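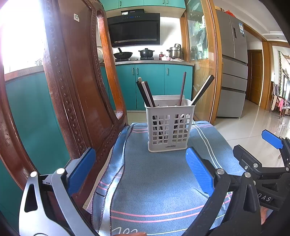 Photo: Annatjie Matlala

Turn It Over: What the Bottom of a Pot Can Tell You
Speaker notes, Clundmont Ceramics Circle
2023-04-20 | By Annatjie Matlala

Good evening and thank you for coming, especially those of you who heard me on lids in October and came back anyway. Wait for people to settle. Ask if the back row can hear.

I want to spend our time tonight on the part of a pot that the potter had to touch last and the museum never shows you. I fell into this through a tin-glazed plate I bought at the Barnunex sale, which had a perfectly dull front and three small scars near the rim underneath, and I spent a whole winter (happily!) finding out what they were.

Start with the problem. Glaze is glass, more or less, and in the kiln it melts. Anything it touches, it sticks to. So every potter who ever wanted a glossy surface had to decide where the pot was going to stand, and that decision leaves a mark. Pause here, let them look at the handling pieces. Remind them two hands, please.

First answer: wipe the foot. Plenty of Chinese and Korean wares stand on a bare ring of clay, and you get a lovely honest look at the body. Pass round the small bowl. Point out the orange blush where the glaze stops – people always ask about that, so say a word about iron in the clay and don't go on.

Second answer: glaze the foot as well and prop the whole thing up on little supports. Ru ware is the famous case, with those tiny spur marks often compared to sesame seeds. Korean celadon potters used bits of silica for the same job. Tell them to look for small pale dots under the base.
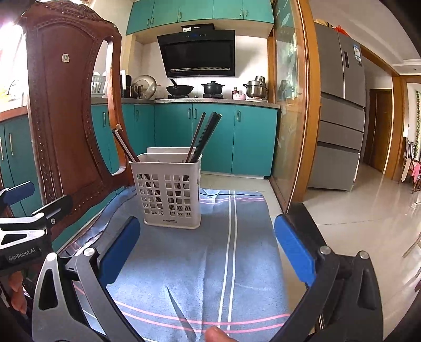
Third answer is the one behind my plate. Delftware potters in the Netherlands and England often fired plates in saggers, which are rough clay boxes that keep the flame and ash off, and the plates could rest on pegs pushed through the sagger wall. Three pegs to a plate, so three scars where they were knocked away. I do love this. Somebody's thumb checked that peg.

If time is short, skip the next bit and go straight to stacking.

Fourth, for the salt-glaze people (you know who you are). Salt is thrown into the hot kiln, the vapor goes everywhere, and the glaze forms on whatever it can reach. Where one jar stood on another it can't reach, so you find dry rings and odd shadows. The Utix jug has a good one on its shoulder. Hold it up and turn it slowly, it is heavier than it looks.

Then stacking. Cheap bowls were sometimes fired one inside the other, with a ring of glaze scraped out of the middle to make room for the foot of the next. Once you have seen that bare ring you will see it everywhere, at the Tipoki flea market most of all.

A caution before questions. Scars can be copied, and feet can be ground down to tidy away a chip, so please don't date a pot from its bottom alone. Look at the clay and the weight too, and go and handle as many as people will let you.

Questions. Leave the plate out until last, and get the small bowl back from the front row.

Contact: Annatjie Matlala, Clundmont Ceramics Circle | © 2023 | Back to top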